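Etton Table Loom, 50 cm

Weaving width: 50 cm
Shafts: four
Timber: Tasmanian oak, oiled
Comes with: one reed, two stick shuttles, a threading hook, lease sticks, warp sticks and the printed booklet
Made to order. Pick up from the shop or have it posted anywhere in Australia.

I've been selling looms out of this shop for long enough that I've had my fingers pinched by most of them, and the Etton is the one I take home on weekends. So you're not getting a neutral opinion here! I'll try to be fair about it anyway.

It's a four-shaft table loom with the levers up on top of the castle, two to each side, so you can work them with either hand. A lot of table looms put all the levers on the right and if you're a lefty like me you spend the whole afternoon reaching across yourself. The levers on the Etton click down and stay down until you lift them. They're a bit stiff for the first week or two. Mine loosened up after the first scarf and I've never had to touch them since.

Fifty centimetres is a nice sort of width. You can do a proper wide scarf, a tea towel, a table runner, a cushion front if you're happy with a smallish cushion. You can't do a blanket in one piece (people ask me this nearly every day) but you can weave panels and stitch them together, and Benvinda Peixoto, who teaches our Saturday class, has a gorgeous one made that way in greys and mustard. Come in and have a feel of it, she leaves it over the back of the chair by the window.

What I like most is the beater. It's heavy enough to pack the weft down without you having to thump it, and it swings from the top, so it drops back towards you on its own. If you've only used a rigid heddle before, that'll feel strange for about ten minutes and then lovely.

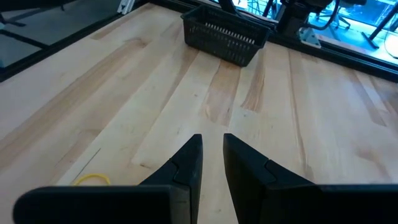 The warp beam has a ratchet and pawl, both metal, and so does the cloth beam. I mention it specially because the older Ettons had a wooden pawl on the front and it wore down. If you've bought one of those second-hand, don't panic, the metal one fits straight on with the same screw. We keep them in the drawer behind the counter and it's a five minute job. Bring the loom in if you'd rather I did it.

It folds, too. You take the warp off tension, slip the two side pins and the back comes up against the castle. With a warp still on it! I've carried mine to my sister's on the train like that, wrapped in an old doona cover, and only had to fix one slipped thread when I got there. It isn't light, mind you. If you've got a crook shoulder, get somebody else to do the stairs.

Reeds and heddles

The standard reed is the one for 8-ply and thick cotton, and I'd start there. There are finer ones for tea towels and really fine ones for silk, and you can swap at the time of ordering for no extra. Texsolv heddles come already on the shafts. You'll get plenty for ordinary projects, but if you're planning something very fine across the whole width, tell me first and I'll put in a couple of extra bundles.

Yarn that suits it

People buy the loom and then stand in front of the shelves looking worried, so I'll tell you what I reach for. Kunon is our house cotton, unmercerised, soft, a bit thirsty, perfect for tea towels. The Magagula wool is springier and comes in the most beautiful rusty reds — it's my pick for a first scarf because it forgives wonky edges once you've washed it. I'd leave mohair for later. It sticks to itself in the shed and you'll say things you don't want the kids to hear.

My own last warp on this loom was Kunon in navy and natural, for tea towels, and I put on far too much of it, as usual. I've still got two towels' worth to go and I'm sick of navy.

The stand

The Grimik floor stand is sold separately. It bolts to the underside with four wing nuts and has a little shelf for your shuttles and a cuppa (keep a lid on the cuppa). You don't need it if you've got a solid table at a comfy height. A wobbly table will drive you mad, though, and a kitchen bench is too high unless you weave standing up. Amos Tillman in our Saturday class does just that and says his back is better for it.

Putting it together

It comes flat in two boxes with an Allen key. Give yourself an evening. The booklet is clear enough until page five, where the lever cords are drawn back to front, and I've asked for that to be fixed. Until it is, I tuck in a handwritten note. Cord one goes to the lever nearest you! Rub a little wax on the side pins before you push them in and give the whole frame a wipe of oil every October or so, or whenever it starts looking dry.

Waiting times

Each loom is made after you order it, so it's usually a few weeks, longer before Christmas. I'll email you when yours is being oiled, and again when it's boxed up. There's one set up in the front room if you'd like a go first, and you're welcome to sit and weave a few rows on whatever's on it. Ring ahead if you want me to walk you through warping, as that takes a good hour and I can't do it with a queue at the till.

Spare reeds, cords and side pins are all on the parts page, and I post those the same day if you order before noon.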